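Mindness: the utility room gallery

Mon 13 January

Hello again! I promised the utility room pictures before Christmas and then December ran away with me, so this is the page at last. Mindness is what we call the house (it was on the gate when we moved in and we never had the heart to take it down), and the utility room is the bit at the back where everything white and noisy lives. I've been giving it a proper going over, one shelf and one machine at a time, and I'm very happy with how it's going.

The room itself is tiny. It used to be the coal store, so the walls are thick and there's only the one window, and I painted the whole thing in a colour called Gumness Cream that looked far yellower on the tin. Two coats did it. I did the skirting as well, lying on my side on an old bath mat, and I wouldn't want to do that again in a hurry.

The appliances I'd been putting off. White plastic looks fine from the doorway and then you get up close with a lamp and there's all sorts going on, little scuffs and specks that have been sitting along the edges for goodness knows how long. I started with a soft cloth and warm water with a drop of washing-up liquid, wrung out well, and went over the big smooth parts first.
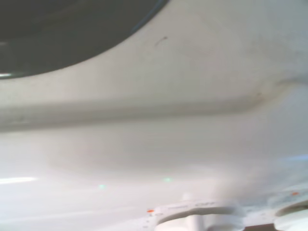

After that it's the ridges, and they take the time! Anywhere the plastic steps in or out, the dirt tucks itself underneath, and a flat cloth just glides over the top. An old toothbrush is the thing, nearly dry, worked along sideways. For scuff marks I use a bit of bicarb made into a paste, rubbed very gently with a fingertip, and I stop as soon as the shine starts to look dull. Some marks are scratches and they're staying, and I've decided I can live with them.

I bought a bottle of Potedby cream cleaner for the job (600 ml, on offer at the market) and ended up using it on the sink instead. It's lovely on the sink. On glossy plastic it left a sort of bloom that I had to buff off again, so it's back to the washing-up liquid for me.

Next on the list is the shelf over the sink. I've got a row of old Yimyam toffee tins for the pegs, the dusters and the odd socks, and I want to line the shelf with something wipeable before they go back up. The tins cost me 50p each at a jumble sale and they're the best thing in the room, dents and all. I'm still arguing with myself over whether to put labels on them.

The bulb in there is a 60 watt one that came with the house, and it makes everything look like teatime, so that's getting changed too. I'd like a good bright light over the worktop for sorting the wash, particularly the navy from the black!

More pictures when the shelf is up. If you've got a trick for getting limescale off a rubber plug, please leave it in the guestbook, I've tried vinegar twice.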